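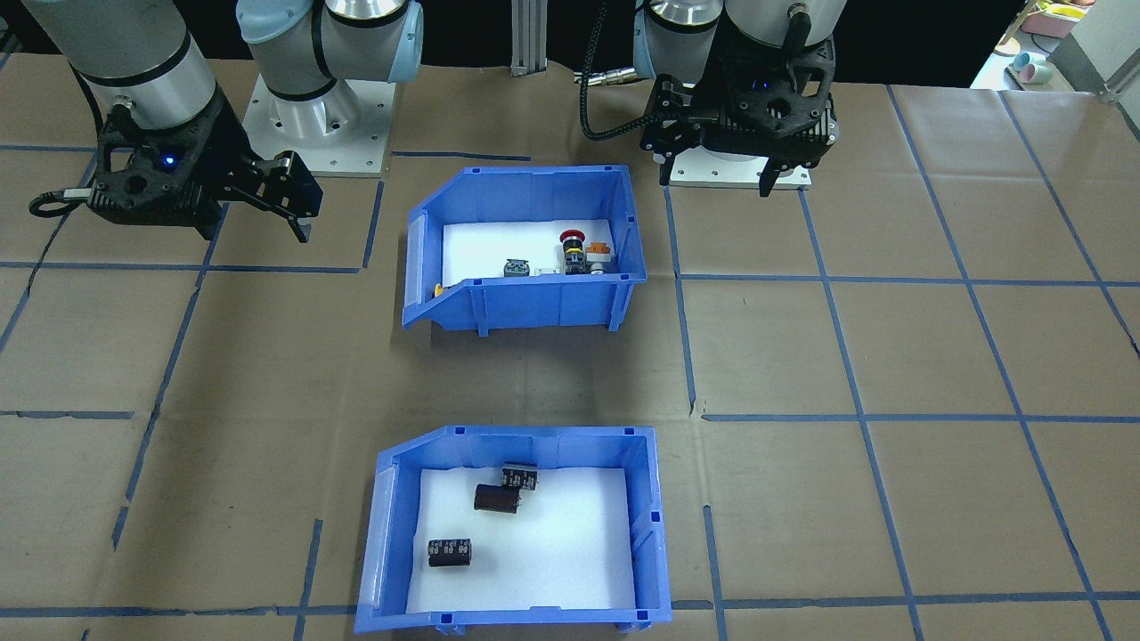 **Theresia Bachmann**

I am sorting the spare parts in my garage in Stotton and I would like advice on storing capacitors. I inherited many of them from an uncle who repaired pumps and air conditioners. For the moment I use blue plastic bins with the sloped open front, and I have put white foam in the bottom. Capacitors are in one bin, and in the other are the switch parts, for example a red emergency stop button and an orange and white piece which I believe is a relay or a contact block. My capacitors are the black electrolytic type, and one is standing while the others lie on the side. Does the position matter for long storage? And is the foam a good idea, or must I take it out?

**Nadhirah Chong**

Position is not so important on the shelf. I keep mine lying down because they fall over anyway when I pull the bin. What matters more is that they are discharged before you store them, and that nothing metal can touch both terminals. With the large ones, please measure the voltage first with a meter, even if they were sitting for years.

About the foam, ordinary white packing foam is fine for capacitors and for buttons. If you also keep circuit boards, buy the anti-static kind for these. Write the date on a piece of masking tape, in whatever colour you have. After long storage an old electrolytic should be tested before you use it.

**lilow_shed**

I would throw the old ones out, they are cheap. Take them to the e-waste drop-off, not the garbage. Also the open front lets dust in, so mine are in a cupboard.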